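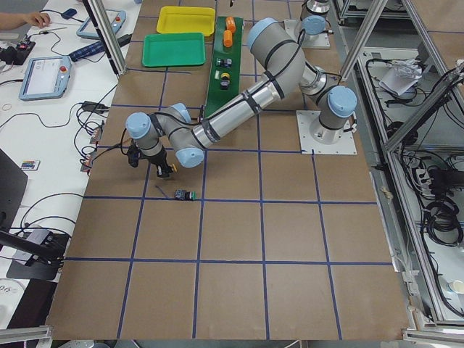 Figure 1. The cell during a pick trial, gripper over the push-button part.

Project Report: A Parts-Sorting Cell in a Shared Workshop
Submitted 2025-11-01

1. What we set out to do

Our proposal, written in July with great confidence, promised an arm that would pick small electronic parts off a table and place them in order on a board. We called it Grultus. The workshop in Bedby gave us bench space on the condition that everyone else could still reach the soldering station, a promise we have mostly kept.

2. The table

The blue tape grid was meant to be temporary. We laid it down so that two people could argue about a position using the same words, and it became our coordinate system. The first version was crooked, so every saved position was crooked too, and we taught them all over again. Budget for tape was underestimated by a wide margin.

3. Software

The motion script is written in Julia, mainly because one of us already knew it and the other lost the vote. It reads a list of pick points, moves above each one, goes straight down, closes the gripper and backs out. Early versions skipped the "above" step. We have since replaced the gripper tip.

4. Trials

We ran 132 picks on the final setup. Of these, 18 failed. Most failures were with parts that have a wire attached, which swing around after being lifted and land wherever they like. Cylindrical parts gave us 2 failures, both after somebody leaned on the table. Speed was kept low throughout, and a full board takes long enough to make coffee and regret it.

5. Costs

We spent around 500 dollars, nearly all of it on cables, connectors and the Prata gripper kit. The arm time was free.

6. Remaining work

The pick list is still typed by hand. A camera would fix that and introduce its own problems. Cable routing also needs attention, as does the bench, where tidying has been on the task list since week one.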